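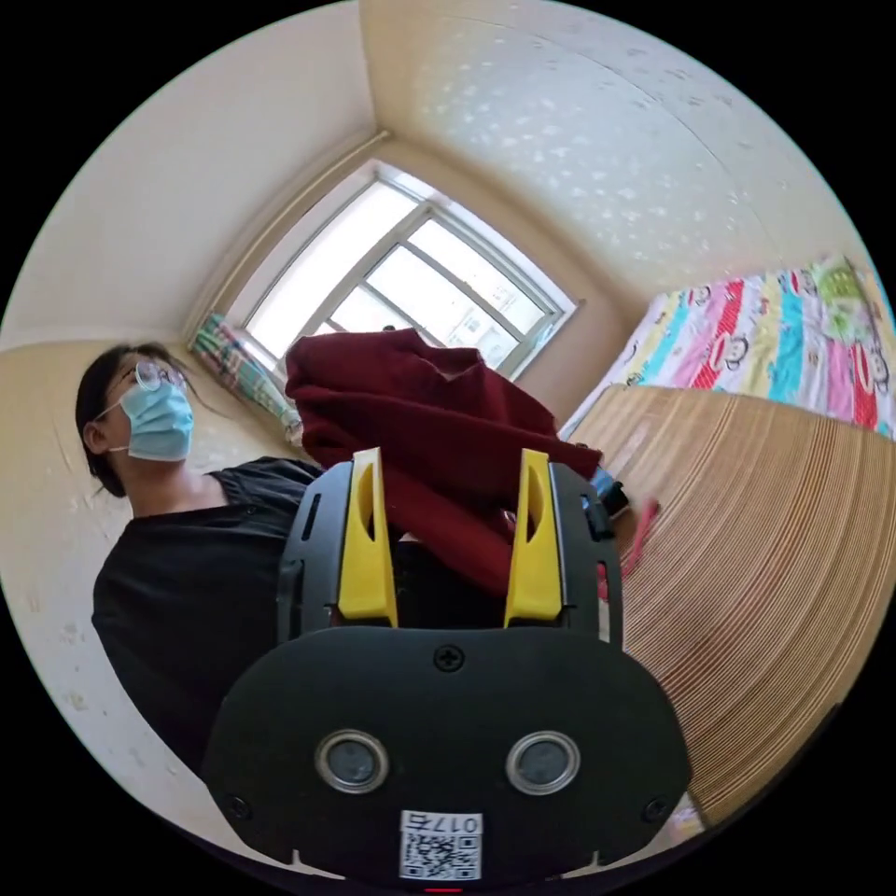

Garment work with the hand-held gripper, unit 017G, bedroom setting

Date: 2020-04-04
Subject: Re: [irov-demos] Hand-held sessions or remote arm for clothes?

On the irov-demos list, the Breswood group wrote:

> We have been recording folding by remote control only, and
> have 303 usable demonstrations after all of March. Before we
> order parts for hand-held units, could anyone using them say
> how they compare on soft items? Our operators find knitwear
> much harder than towels. We are also unsure whether to
> record in homes or keep to the bench.

We use both here at Drollia, so I can give you our numbers. With the hand-held grippers we kept 1022 demonstrations in March. With the remote arm we kept 300, from the same number of working hours. The people doing the work were the same in both cases.

Knitwear is slow on the remote arm because the operator can't feel when the fingers have caught only the top layer. With the gripper in your hand you do feel it, and you correct without thinking. The picture at the top has a dark red knit held up in the yellow fingers, the slotted ones. We tried plain fingers first and went back.

On homes or bench: we do both, but I would start in homes. Beds, floor mats and patterned sheets give you backgrounds you won't think to set up yourself. Windows are the main trouble. Strong daylight behind the garment spoiled 11 of our early recordings, so now we turn to face the wall or draw the curtain a little.

Two practical points. Label every unit where its own camera can see it — ours carry a number and a QR code on the front plate. And have people move more slowly than they would at home, or the arm can't follow the path afterwards.

We still use the remote arm for checking reach. The Potgieter mount fits both set-ups if you file the lower edge. I can post the drawing to the list if it's wanted.

Drollia workshop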